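The Third Reading

The clerk's office in Kallora opened at seven on the morning of the vote. The clerk checked the roll against the seating plan, set out the order papers and wound the wall clock, which lost four minutes in every session and was corrected by hand. The chamber had 32 seats. One had been vacant since November, when the member for Loda resigned over the harbour levy.

The bill was short. It moved the seat of government from Kallora to Salow, on the larger island, in two stages. Clause 9 gave the cost of the first stage. Clause 10 gave the cost of the second as "to be determined", and had done so through two readings without amendment.

By ten the public gallery was full. Nearly 3000 people had signed the petition against the move, and 397 had signed the one in favour. Both were laid on the table in the same kind of blue folder.

The Prime Minister spoke for eleven minutes. The leader of the opposition spoke for nineteen and was asked twice to address the chair. At noon the division bell rang, and the doors were locked. The tellers reported fifteen votes for and fifteen against, the Speaker not having voted.

Under standing orders the Speaker's casting vote went to the existing law. She had written this on a card beforehand. She read the card, turned it over, and found on the back the draft of a letter to her sister in Salow about the price of a house. 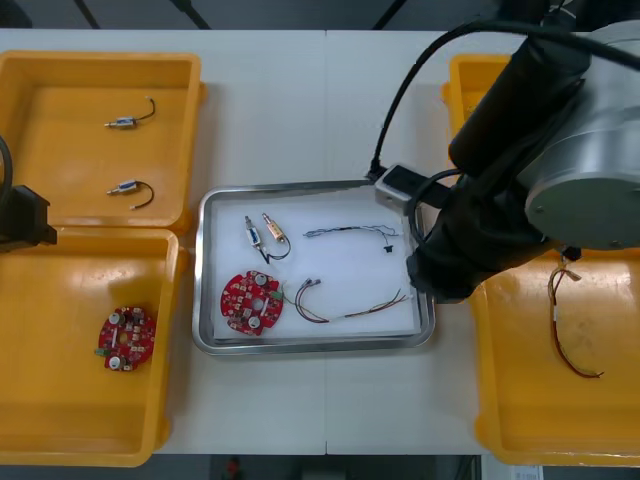

Egan Street, Afternoon

The clerk walked the signed record to the registry on Egan Street, a distance of 300 metres. The registrar stamped it and asked which way it had gone.

"The noes," said the clerk.

"And Clause 10?"

"Falls with the rest."

The registrar wrote the time in the book — twenty past two — and closed it. Across the road, two men were taking down the banner that said SALOW NOW. They folded it along the old creases and put it in the van, on top of the one from the last attempt.

The clerk went back to correct the clock.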